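A tea shop on a street where people mostly drink coffee

By Zubaida Warraich
November 18, 2025

Marichka Hutsuliak did not grow up wanting to sell tea. She grew up drinking it, black and strong with a slice of lemon, and until her mid-twenties she thought that was all there was to it. She has now run the tea shop on the main street in Lelthorpe for 19 years.

"I answered an ad," she says. "It said 'warehouse help, mornings,' and I needed mornings because I had classes in the afternoon. I didn't know what was in the warehouse until I got there."

What was in it was tea, mostly in foil-lined sacks and plywood chests, and it belonged to an importer called Hordiienko. The company sold to restaurants and a few grocery chains and had no shop of its own. Hutsuliak's job was to open the sacks, weigh the tea into smaller bags, and stick on the labels. After a few months the buyer began asking her to sit in on tastings, first to wash up and then to taste.

"He would put down a row of bowls and not tell me anything. Then he would ask which one I would send back. I was wrong for a long time. I kept sending back the expensive ones because they tasted of nothing to me. You have to drink a lot of the light teas before your mouth slows down enough to notice them."

She stayed until the company moved its warehouse to Tomholm, which would have meant an hour and a half on the bus each way. By then she knew the suppliers by name and had a little money put away. The owner sold her the leftover small stock on credit and told her she could pay when she could. She paid it off the second winter.

The shop is small. The whole place measures 730 square feet, counting the stockroom and the sink at the back, and the rent has gone up four times. It used to sell shoes. The shelves along the left wall are the old shoe shelves, and she says they are too deep for tea, so things get lost behind other things. At one point she stocked almost 100 teas. She has cut that down by more than half.

"It looked nice on the wall. But tea gets old. People think it keeps forever because it's dry. A roasted oolong will be fine for a good while, some of them get better, and dark tea of course people keep for years on purpose. A green tea you should drink in the year it's picked. I had greens up there that I was ashamed of. I was drinking them at home so I wouldn't have to throw them out."

These days she orders greens in small lots, starting with whatever she can get from the March picking, and when they run out she puts a card on the shelf and waits. Some customers complain. A man who wanted his usual in October was told he could have it in the spring, and he asked if she was serious about running a business.

I asked what people get wrong when they make tea at home. She took a while to answer and said that she tries to stay away from the word wrong.

"If you like it, it's right. My mother boils hers. I mean she boils it, in a pot, on the stove, and she would be very upset if you took that away from her. But if somebody comes in and says, 'I bought the green tea and it's bitter, I don't like it,' then I ask how they made it, and it's nearly always that the water was boiling and the leaves sat in it while they answered the phone. So use cooler water and take the leaves out. You don't need a thermometer. Take the lid off the kettle and go do something else for a few minutes."

She is less relaxed about water itself. Lelthorpe has hard water, and it leaves a film on the top of black tea that customers sometimes bring up as a fault in the leaves. She uses a plain jug filter and changes the cartridge when the film comes back. She doesn't sell filters and has been asked many times why not. The answer is that she has nowhere to put them.
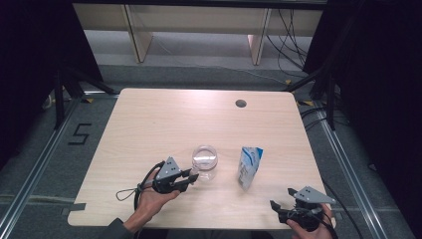
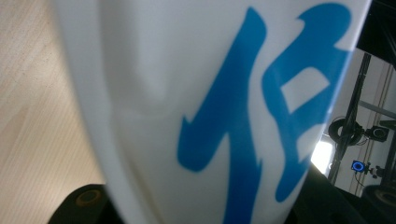

On the question of cups, she has changed her mind more than once. When she opened she would only serve in porcelain, because that was how the tastings had been done at Hordiienko and she thought it was the serious way. Then a regular asked for a glass so he could watch the leaves open, and she tried it herself.

"Glass is good for learning. You see the color come, and you learn to stop when it looks right. You don't have to remember minutes. The bad thing is that it burns your fingers, and it gets cold fast. Porcelain holds the heat a little better and it doesn't taste of anything. Clay I like at home, but a clay pot wants to be used for one kind of tea, and in a shop you can't promise that."

She also thinks most people's cups are too big. A mug that holds a pint will be cold before it is finished, and the last third gets poured down the sink. She suggests a small cup and a second pour. The leaves can take it. Good oolong will go five or six rounds, and the third is usually the one she likes.

There is a teapot question too, which she gets a lot before the holidays from people buying presents. Her advice is to pour water from the pot before paying for it. Shops will let you do this if you ask, she says, or they should. A pot that dribbles on the first pour will dribble for the rest of its life, and no cloth or rubber ring on the spout will fix it. She looks at the lid next. It should stay on when the pot is tipped without anyone having to hold it. After that she doesn't care what it looks like.

For the first several years the shop made nearly all its money on bags of loose leaf sold over the counter. Sitting down came later. She put in a table by the window, then a couple more, and began charging $2 for a cup of the daily tea with as much hot water on top as people wanted. She has kept that price. Other things on the board cost more.

"The two-dollar cup doesn't make me anything. Some people sit two hours on it. But then one day they buy a bag for their sister. And in the winter it's better to have people in the window. If it's dark and there's no one inside, the street thinks you're closed."

Food was harder. She does not bake and has no oven on the premises. For a while she sold packaged cookies and hated them. Now the pastries come from Gandum, the bakery two blocks up, which sends down a tray in the morning with whatever it has made too much of. It is often poppy seed roll. She says poppy seed goes with almost any black tea and with no green tea at all, and that lemon cake fights with everything. The walnut cookies sell out first.

I wondered if the coffee places bothered her. There were three on the street when I last walked it, and one of them sells bubble tea as well.

"No. The bubble tea is good for me. Young people start with that, with the sugar and the milk, and then some of them get curious about what's under the sugar. They come in and ask for jasmine because they know the word. I give them a good jasmine and they're surprised it isn't perfume. Coffee people are different. They want to know how strong it is. I tell them, you can be awake on tea, it just comes on slower."

She drinks coffee herself, one cup, before she opens.

Once a month, after closing, she runs a tasting for eight people around the two back tables pushed together. She puts down the bowls without saying what is in them, the way it was done to her, though she lets people talk. She has noticed that the ones who talk first tend to decide what everyone else tastes. If somebody says "smoke," the whole table gets smoke. So lately she has been handing out pencils and making everyone write something down before anyone opens their mouth. The notes are better, she says, and also stranger. One woman wrote "inside of a piano" for an aged white tea, and Hutsuliak has used it on the shelf card ever since.

The spring lots are what she is thinking about at the moment. Prices went up last year and she expects them to go up again. Shipping costs more than it did, and the small growers she likes have started selling a larger part of what they make close to home, where people will pay for it. She can see a year when she has only two or three greens on the shelf, and she is already telling customers who care about it to try the lighter oolongs and see if they can be happy there.

"Some will and some won't. One of my old customers told me he's too old to change to oolong. I told him I've got one that was picked the same week as his green. He took the little bag, the sample. He hasn't come back yet to tell me."

The shop is open every day but Monday, from ten until the light goes in winter and until seven in summer. The next tasting is full. She keeps a waiting list in a notebook under the register, and people do drop out, so it is worth going in and asking.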